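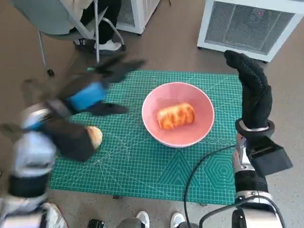
Um bolo na taça cor-de-rosa.

Há séries que nos pedem pressa e há séries que nos pedem uma manta. Requena, a produção em oito episódios que a Casell estreou em março, pertence à segunda família, e confesso que precisei de duas tentativas para lhe apanhar o passo. Na primeira adormeci no sofá a meio do segundo episódio (a culpa foi minha, vinha de um dia comprido). Na segunda fiquei acordada até às tantas e cheguei ao trabalho no dia seguinte com cara de quem perdeu o comboio.

A história começa com uma reforma. A protagonista, inspetora durante 27 anos numa cidade do interior, entrega o distintivo, recusa o jantar de despedida e instala-se no quarto 703 de um hotel fora de época, o Gurerow, com duas malas e um processo que devia ter ficado no arquivo. O caso é velho, de quando ela ainda era estagiária: um rapaz desaparecido, uma família que se mudou depressa demais e um porteiro que mudou de versão três vezes. O porteiro ainda lá trabalha. Os dois cumprimentam-se todas as manhãs, muito educadamente, e só essas cenas do átrio já valiam a assinatura.

O que mais me prendeu foi a paciência. Os episódios têm 40 minutos e há um, o quinto, quase inteiramente passado à mesa, com a inspetora e a irmã a discutirem a venda da casa dos pais enquanto a sopa arrefece. Não se dispara um tiro, não se abre uma gaveta secreta, e no entanto saímos dali a saber muito mais sobre o desaparecimento. A atriz principal faz maravilhas com o silêncio – tem uma maneira de pousar os óculos que dá vontade de confessar qualquer coisa – e a irmã, mais faladora, responde-lhe à altura.

Nem tudo corre bem. A linha narrativa do jornalista parece ter vindo de outra série, mais barulhenta, e o sexto episódio perde 20 minutos numa perseguição de automóvel que eu trocava de bom grado por mais uma conversa no átrio. A música, assinada pelo coletivo Lullus, é bonita, embora por vezes insista em avisar-nos que vamos ficar tristes quando já estávamos tristes há um bocado.

Quanto ao final, só digo que me pareceu justo, e que a minha mãe, que viu comigo os dois últimos episódios, discorda por completo. Ainda ontem me telefonou por causa do porteiro.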